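Kakakhel Bench Procedure: Two-Arm Work With Small Appliances

Revised 19 Jul 2018

1. Set the appliance near the center of the table, with the tray beside it.
2. Route the power cord toward the back edge, away from both arms.
3. Limit each session to 500 cycles. Inspect the finger joints before starting another.
4. Keep hands off the table while either arm is powered. 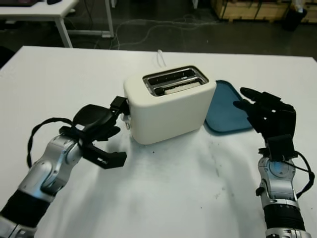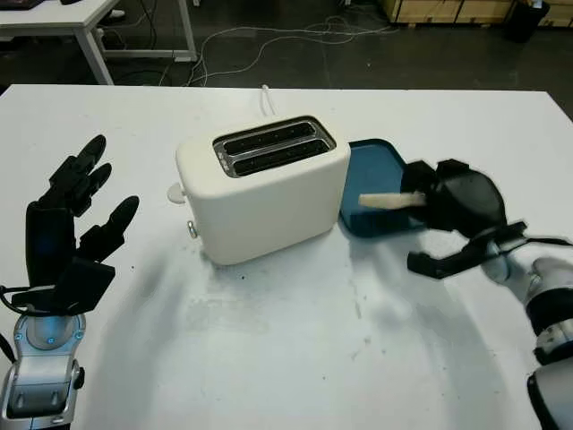
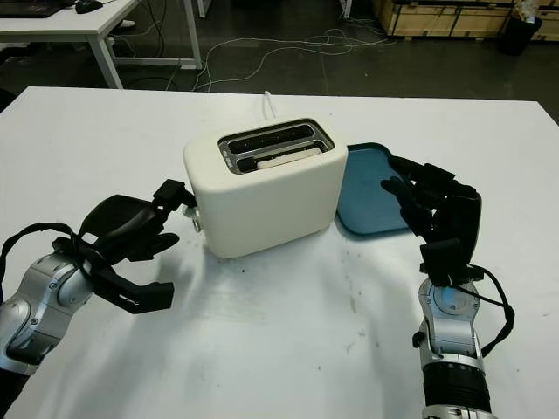 Toaster task, with the tray to the right of the appliance.

Ornow wrote to ask whether step 4 also applies when the arms are paused, as operators there often reach in to reset the bread. It does apply. A paused arm remains powered. Press the stop button and wait 11 seconds before reaching in.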